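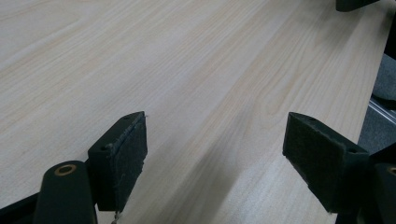

The Cistside work table is supplied by Visser to schools, libraries, training rooms and shared workshops that need a plain, hard-wearing surface at a sensible height. It is offered in one top finish, Pale Blond, in which long, fine grain lines run between nearly white bands and slightly warmer, pinkish-tan streaks, with faint arcs of darker grain in places. The pattern varies along the length of the top, and customers ordering several tables for one room should expect neighbouring tops to differ a little.

## Top and edges

The top is a wood-grain laminate bonded to a solid core. All four edges are lipped and the corners are slightly rounded. The finish is low in glare and is suitable for rooms with large windows or overhead lighting. 

## Frame

The standard frame is steel, powder coated in grey, with a levelling foot on each leg. The feet adjust by up to 20 mm. Frames are delivered flat and are fixed to the top with the bolts provided. A hex key is included.

The tested load, evenly spread, is 200 kg. Tables should not be used as a step or platform.

## Ordering

| Item | Code |
|---|---|
| Table, Pale Blond top, fixed frame | Cistside 318 |
| Table, Pale Blond top, frame with castors | Cistside 318C |
| Replacement top only | Cistside 318T |
| Cable tray, clip-on | Zevau tray |

The Zevau tray fits both frames and may be added after delivery without drilling. Orders of 11 tables or more are delivered on pallets, and the customer must provide level access to the unloading point. Smaller orders are carried to a ground-floor room.

## Care

Wipe with a soft cloth and mild soapy water, then dry. Do not use scouring pads, bleach or wax polish. Hot pans, soldering irons and glue guns must be placed on a heatproof mat. Small scratches cannot be sanded out of the surface; a badly marked top should be replaced using the part listed in the table.

## Samples and enquiries

Finish samples are available on loan from the Cumden showroom and should be returned within roughly three weeks. Requests for samples, delivery quotations and spare bolts should be addressed to Lindsay Rewi, Contract Furniture, Visser, Cumden. Please state the product code and the number of tables required.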